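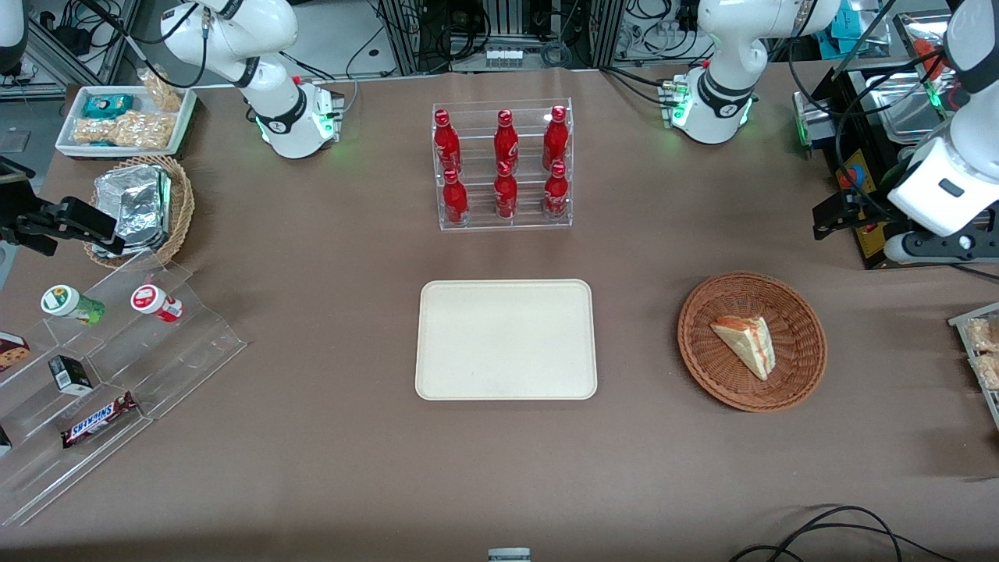

Running the Nandcombe village shop

Sirkka Hakala has kept the shop in Nandcombe for long enough that she no longer looks at the price list. She took it over from Tullio Pellegrini, who still comes in most mornings for a paper and stays to talk.

"I'd worked in an office before," she says. "I knew how to fill in forms. I didn't know how to order bread."

Bread was the first problem. The bakery at Bondell would only deliver by the full tray, and for the first month she threw a lot of it away. Now she shares the order with the pub, and what is left at four o'clock goes at half price.

The shop opens at seven and shuts at six, with an hour off for lunch. Milk, eggs and tinned food bring in most of the money. Cards and stamps bring in very little, but people ask for them. "If they can't get a stamp here they drive to town, and then they do the whole shop there," she says.

Her worst time was one November, when the big fridge failed overnight. The repair came to £3931, and the insurance paid for the stock but not the motor. Pellegrini lent her 2 chest freezers from his garage. "He never asked for them back," she says. "One of them is still out there, full of peas."

Juraj Sýkora works the afternoons and does the deliveries, mostly to the farms up the hill. He would like to sell more fresh food. Hakala is not so sure - fruit goes off quickly, and she has about 129 regular customers, many of whom grow their own.

"We tried plums," she says. "Everyone had plums."

She has no plans to sell up. The lease has three years left on it and she expects to sign again. Before that she wants the front step mended and a better light over the door.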